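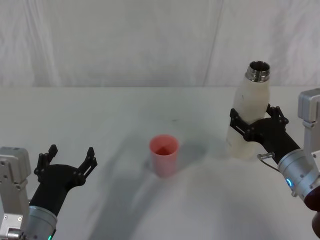 关于公共阅览室桌面整理与饮食规定的意见征集

版块:Teltance 社区图书馆 / 读者意见

发帖:Teltance阅览服务组
各位读者:本馆拟修订《阅览室使用须知》,现就下列条款公开征集意见。其一,读者离座超过30分钟,工作人员可将桌面物品移至服务台代为保管;其二,阅览区内仅允许饮用带盖容器盛装的白水,茶、咖啡及食品一律在休息区食用;其三,同一读者一个月内违反上述规定满3次的,暂停当月座位预约资格。请在本帖下回复,并尽量注明所涉条款。

回复:北窗旧读者
原则上赞成第一条。备考季节座位紧张,长期以书本占座的情形确实存在。惟建议明确计时办法:由工作人员放置计时卡,还是以预约系统签离为准?两种办法的结果相差较大,须知中应当写明。

回复:Skollell路居民
对第一条持保留意见。午间用餐往返,30分钟明显不足。本馆休息区座位有限,多数读者须步行至Skollell路一带就餐。建议午间时段另行规定,或允许读者每日申请一次延时。

回复:夜班校对
不同意楼上关于延时的提法。一旦允许申请,占座者必然逐日申请,条款即告落空。至于就餐,收拾随身物品、返回后重新取座,并无太大困难。

回复:Skollell路居民
重新取座的前提是尚有座位可取。本人九月间曾数次于午后返馆,均须等候至闭馆前后,最后只得回家。请勿将正常用餐与恶意占座等同视之。

回复:地方志爱好者
第二条似应区分区域。地方文献室藏有旧报合订本,水杯亦不宜入内;普通自习区则可适当放宽,允许饮用带盖的茶水。此外,目前各桌台面清洁所用的消毒液气味较重,翻阅旧刊时颇为不适,望一并考虑。

回复:Teltance阅览服务组
感谢各位意见,答复如下:
一、计时以计时卡为准,卡上注明放置时刻,不再参照系统签离记录。
二、午间时段问题将提请馆务会议讨论,会前不作承诺。
三、地方文献室禁止携入任何饮品,原规定不变,修订稿将单列一款。
四、清洁用品已改由Fawzy保洁公司供应,气味问题将转达该公司。

回复:夜班校对
请问代为保管的物品如有遗失,责任如何划分?须知草案未见相关表述。笔记本电脑一类物品价值较高,工作人员擅自移动恐有争议。

回复:Teltance阅览服务组
草案附件第四款载明:单件价值超过2,000元的物品不予移动,工作人员仅放置提示卡并登记座位号。附件此前未随帖上传,现已补充。

回复:北窗旧读者
若电子设备不予移动,则占座者只需留下一台电脑即可规避第一条。建议服务组再作斟酌。

回复:地方志爱好者
同意楼上。可要求此类读者当面签收提示,逾时按一次违规计入第三条,物品本身仍不移动。

回复:Skollell路居民
按违规计入过于严厉。本人仍主张先解决午间时段,再谈处罚。

回复:Teltance阅览服务组
以上意见均已登记,修订稿定稿前本帖继续开放回复。

近期主题
· Dumusness分馆自习区开放时间调整的说明
· 关于过期期刊借阅办法的询问
· 储物柜押金退还流程
· 儿童阅览区噪声问题讨论
· 地方文献复印申请表更新

最后更新:2023-01-27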